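In Defense of the Bare Table

My grandmother in Clistevville kept a kitchen table with nothing on it, and for years I thought this was a kind of poverty. Our own table at home held the mail, the homework, a bowl of keys and usually a cat, and you ate in whatever space was left. Hers was wiped down after supper and left alone until morning.

I've come around to her side — slowly, and with over 400 catalogs in the recycling to show for it. We moved to Pellmont in February, and I made one rule for the new place, that the table gets cleared before bed. My friend Dexter Mbeki thinks this is fussy and says a house ought to look lived in. Well, maybe so! But I sit down with my coffee now and I can put my elbows anywhere I please, and the day feels a little wider for it.

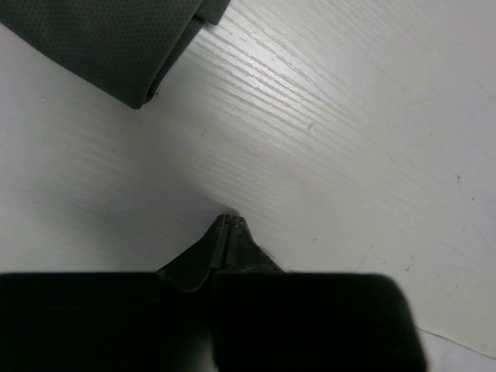 Pale wood grain, with a folded gray cloth in the corner.

I still lose the battle most weeks, mind you. The mail comes, somebody has a project, and I start over after supper, the way she did, with a damp rag and the radio on low.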